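Jeltel router update stops Pularell speakers from dropping off the home network

Jeltel has released a firmware update for its home routers which repairs a problem with wireless speakers and displays. Owners of Pularell speakers were the first to report it in April. The speaker connected normally, played for a while, and then disappeared from the list of devices on the phone. The music stopped, and the speaker could be found again only after a restart.

The update is version 12 of the router software. It is offered now to all customers who rent their router from Jeltel, and it will come in May for people who bought the router themselves. The company says the installation happens at night, between 2 and 4 a.m., and that the connection is interrupted for a short time while the router starts again.

According to the release notes, the fault was in the way the router moved devices between its two wireless bands. A phone on the faster band and a speaker on the slower one should see each other as if they were on the same network. After the winter update the router stopped passing on the small messages with which a speaker announces itself. The phone kept the old entry for some minutes and then deleted it. For the user it looked as if the speaker had lost its connection, although its light still showed that it was online.

Pularell had advised its customers to switch off the joining of the two bands and to give each band its own name. This helped in most homes, but it also meant that a phone had to be on the right band before it could play anything. Customers who made this change can now put the setting back. In the Jeltel app it is found under Home network, then Wireless, then One name for both bands. All devices must join the network again after this, and the password stays the same.

Some owners of Kikuchi televisions saw a similar fault when they wanted to show their phone's screen on the TV. Kikuchi has confirmed that the new router software solves it on models with the current TV software. Older models need an update of their own, for which the company has not given a date. Until then, Kikuchi recommends connecting the television to the router by cable.

To see which version a router has, open the app and choose My router, then About. If the number is lower than 12, the update can be started by hand with the button Check now. The router should not be unplugged while the light on the front is blinking orange. Routers with a changed name server address keep this setting, but port rules made by hand should be written down before the update, as the notes mention that a few of them may be lost.
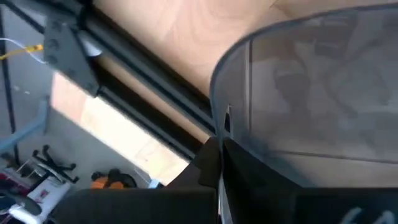
Monard, the owner of a small repair shop's account on the Jeltel customer forum, wrote that the update alone was not enough with two older speakers. They appeared in the list again only after they had been removed from the Pularell app and added as new, and the saved radio stations had to be entered once more. Jeltel's support team answered in the same thread that this can happen with speakers that were given a fixed address, and that it is better to delete the fixed address first and wait for the router to assign a new one.

The update also raises the number of devices that can be connected at the same time to 100. The guest network has a separate limit, which has not changed. Speakers on the guest network still cannot be reached from a phone on the main network, and Jeltel says this is intended.

Customers who do not see the update in the app by the end of May can request it through the support page. The serial number printed under the router is needed for the form.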